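1/ Notes on cleaning polished marble, after two winters of testing at the Potora building. Acid is the main problem. Vinegar and lemon etch calcite, and the dull mark stays until the stone is repolished.

2/ Use a pH-neutral cleaner. I dilute Plistero at 5 ml per litre. A stronger mix leaves a film that shows under low light.
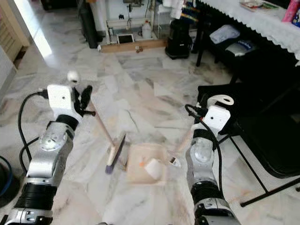

3/ Grit does more damage than foot traffic. Dry sweep first, always. A long-handled brush like the one with purple bristles is fine on veined tile if the bristles flex under light pressure. Stiff nylon drags sand across the polish.

4/ The oldest slabs in the hall date from 1848 and are softer. On those I use a flat cotton mop, plain water, and a second pass with a dry cloth – no machine.

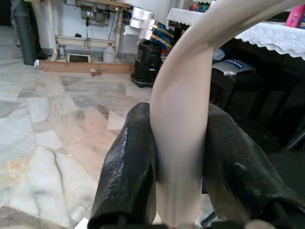

Wenche Fagerlund replied that limescale near the doors won't shift with a neutral cleaner, and asked what I use there.

5/ A plastic scraper held flat, then a poultice left overnight. No descaler. Đặng sells the powder in 700 g tubs.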